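Mascombe School Bag Appeal - minutes of the November meeting

Met at Storthorpe Hall, Saturday, 10 am. Last minutes agreed.

1. Bags
Wonderful news - 418 bags promised, well past our target of 300! The navy backpack was passed as the pattern for the rest. Everyone loved the reflective stripe.

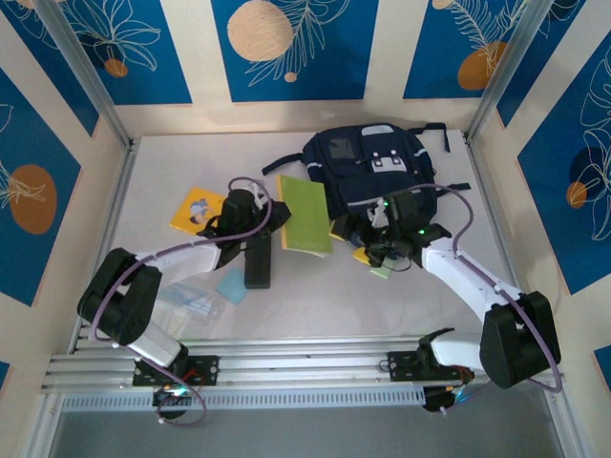
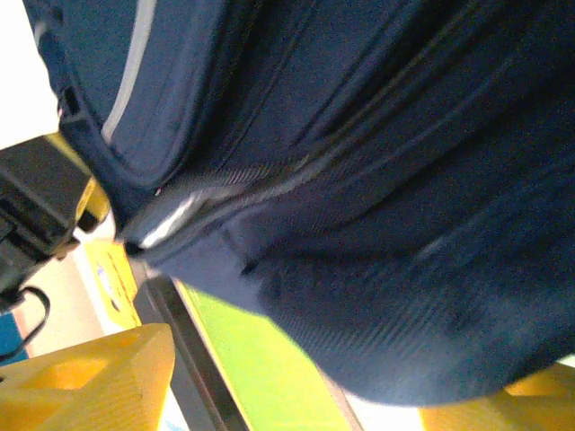 Navy backpack, with book and stationery (first photo) and zip close up (second).

2. Contents
One book and one long case per bag. Subramaniam to quote for 443 booklets.

3. Storage
Pillix have offered us shelves - a huge help. Collection to be arranged.

Closed 11.20.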